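Mattress sags in the middle after a year, is it the mattress or the base?
Posted in Home & Furniture, Friday, December 3, 2021
445 views

larkspur_lane

We bought a Virum medium-firm queen a little over a year ago and put it on a Kakwood slatted bed frame we already owned. For the first few months it was fine. Since August we both roll toward the middle, and my lower back is stiff until lunch. If I lie on my side near the edge it feels the way it did when it was new.

I have rotated it head to foot twice. It is one-sided, so I can't flip it. The store says the warranty covers "visible body impressions" but they want me to measure them, and they also want to know what base it is on. The slats look okay to me, although I haven't taken the whole bed apart. There is a center rail but only one leg under it.

Is there a way to tell whether the mattress has gone bad or the frame is letting it sink? I don't want to pay for a pickup and inspection if they are just going to tell me the frame is wrong. The fee they quoted was 80 dollars, and it is refunded only if they find a defect.

Also, my spouse wants to buy a topper and forget about it. Would that help or just hide the problem?

porchswing

Put it on the floor for a few nights. That is the whole test. If the dip goes away, the base is the problem. If you still roll into the middle on a flat hard floor, the mattress is the problem and no frame will fix it.

Some things to do while it is down there. Strip it completely, pad included, and leave it bare for a few hours before you measure. Foam needs time to come back up after you have slept on it. Then lay a straight board or a long level across the width at hip height and measure from the bottom of the board to the lowest point of the dip. Don't press on it. Write down the number and take a picture with the ruler in place, because the warranty people will ask for one.

Wipe down the sides while you have it out in the open. A lot of warranty departments will turn a mattress away for stains or dirt, even when the stain has nothing to do with the sag. Use a cloth that is barely damp, with a drop of dish soap, and don't soak it. If you are worried about color coming off a dark or bright cloth, try it on the bottom edge first.

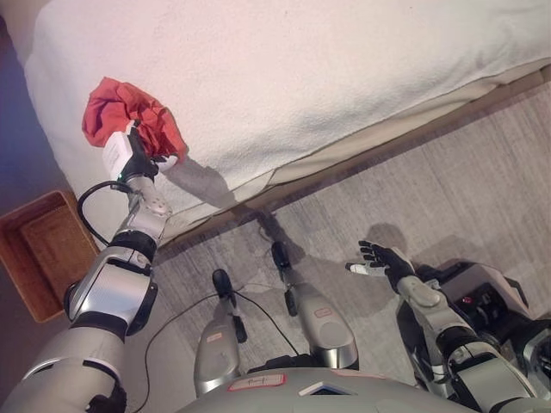

A cloth against the side of the mattress.

Let it air out before you put sheets back on. Stand it against a wall if you have the room, but not for days at a time, as some foam mattresses don't like being on edge.

While the frame is empty, look at the slats from the end of the bed, with your eye at slat level. Any that bow down will show up right away. Check the screws that hold the center rail to the headboard and footboard too. Mine had worked loose by half an inch and I never would have seen it from above.

One leg under a queen center rail sounds light to me. I would want two or three. Look up what your warranty says about center support before you call them again. Mine spelled out the number of legs and the largest gap allowed between slats, and it was in the small print on the back page.

On the topper: it will feel better for a month and then follow the dip. A topper takes the shape of whatever is under it. I would hold off until you know what is wrong.

tworivers_dan

Had a Rakena that did this. Paid for the inspection and they said it was within the allowed depth, so no refund on the fee. Wouldn't do it again. Buy a cheap one and replace it more often.

gray_mitten

I agree with the floor test but don't leave it down there for weeks, especially in a damp room. It can grow mildew underneath. Lift it up and lean it over during the day.

If it does end up being the frame, you may not need a new one. I bought two adjustable support legs made by Janton for 21 dollars and put them under my center rail. They screw up and down, so you can set them snug against the rail on an uneven floor. Took less than an hour, most of it moving the bed. You could also lay a sheet of plywood over the slats, but check first whether your warranty allows it. Some don't because it blocks the air.

Weight matters too. If one of you is a good deal heavier, the dip will usually be on that side and not in the center. A dip right in the center with two sleepers makes me think the rail.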